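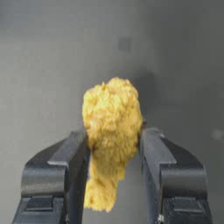 Breaded chicken, drumstick shape.

**Ticket 1866 — Lemon loaf sinks in the middle, Cetness recipe box**
Status: open, waiting for customer
Opened: 9th July
Product: Cetness baking mix, lemon and yogurt
Oven: Voltholm countertop model, with fan

**Customer message**

Hello, I baked the lemon loaf from your box two times and both times it went down in the center. The edges are nice and brown. When I cut it, there is a wet line near the bottom, like pudding. I followed the card exactly, I think. I used Greek yogurt from the supermarket and two large eggs. The oven was set to 350 °F with the fan on. I live in Stetosville, if altitude is important. Can you tell me what is wrong? I have one more bag and I do not want to lose it.

**Reply 1, recipe support**

Thank you for writing, and I am sorry about the two loaves. A wet line at the bottom with brown edges usually means that the outside was baked faster than the inside. Before we change the recipe, please send me the following:

- the size of your pan, measured at the top, inside
- if the pan is dark or light
- how long you mixed after the flour went in
- the minute when you first opened the oven door
- if the yogurt was thick or had liquid on top

Stetosville is low, so we can leave the altitude out for now.

**Customer message**

Pan is 8 by 4 inches, dark, from Rønning. I mixed with the electric mixer for maybe three minutes, until it was very smooth. I opened the door at 25 minutes to turn the pan. The yogurt was thick, I poured off the water.

**Reply 2, recipe support**

This helps a lot. I see three things.

1. The card is written for a 9 by 5 pan. In the smaller pan the batter stands too high and the middle needs more time.
2. Three minutes with an electric mixer is long for this batter. It takes in a lot of air, it rises fast, and then it cannot hold itself. After the flour, please use a spatula and stop when you see no more dry flour. Small lumps are fine.
3. At 25 minutes the center is still liquid. Please keep the door closed until minute 45.

The dark pan and the fan together also give more heat to the sides. For the third bag, please try this:

- fan off, 325 °F, rack in the lower third
- fill the pan to two thirds only, and bake the rest of the batter in muffin cups
- weigh the yogurt, 290 g, do not use the cup measure
- test with a wooden stick at 55 minutes, then every five minutes

Muffins need less time, so look at them first at 18 minutes. Bake them after the loaf, so that you do not open the door too early. Keep the batter in the refrigerator while it waits.

**Customer message**

My oven does not let me turn the fan off in the bake program. Is there another way?

**Reply 3, recipe support**

Yes. Set it to 300 °F with the fan and put a sheet of foil loosely over the loaf when the top has color — at minute 45 or a little later. The test with the stick stays the same. If the oven has a thermometer inside, please write down what it shows after 13 minutes of preheating, before the loaf goes in.

**Internal notes**

- Pan size is printed only on the back of the card, in small letters. Asked for it to move to the front with the August print.
- "Mix until smooth" in step 4 is not a good wording for this loaf. Proposed: "fold until no dry flour is visible."
- Replacement bags sent: 2. Customer was told that they can be kept for a later try.
- Oven temperature not received yet. Keep the ticket open until the result of the third bag.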